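Looking After the Upstairs Railing
Project report, third draft
Lyle Schumacher and Sille Bergmann

Why we picked the railing

When our class was asked to choose one part of a building and learn how to care for it, most groups went straight for kitchens and closets. Sille and I kept coming back to the balcony railing, partly because everybody puts a hand on it and partly because (I'll admit it) we both like old wood. It has a dark brown wooden handrail with a lovely long sweep to it, wooden posts, and slender dark metal balusters underneath, and the ceiling over it is white and curved with broad beams running across. It's a pleasant place to spend an afternoon in October!

What we did

We started by making a cleaning routine and then changed it more times than I'd like to say. Our first plan had us doing the balusters before the handrail, which meant every crumb of dust from the top landed on metal we had just wiped. After that we went top to bottom: handrail, posts, horizontal bars, balusters. Paora Doolan lent us a stack of soft cotton cloths, and we used them slightly damp on the wood and a second dry one right behind.

The bars were the slow part. A folded cloth wouldn't go into the corners where they meet the balusters, so Sille wrapped a strip around a wooden spoon handle and that did the job nicely. We spent 107 minutes on our first full pass and were down to a much more cheerful time by pass 3.

We also wrote a small rule about things hung over the handrail. Cables and bags get lifted off before any wiping starts, and go back only once the wood feels dry to the back of your hand.

What we would change

Mr. Boateng read our second draft and asked why we had left the post bases out, and he was right, so they are in the routine now. I would also like to try a softer brush for the corners, and Sille wants to write the steps on a card and keep it with the cloths. 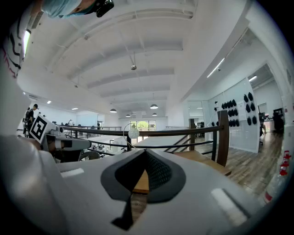
The card should be short enough to read while standing up, with the handrail first and the post bases last. We'll add the finished wording to the back of this report.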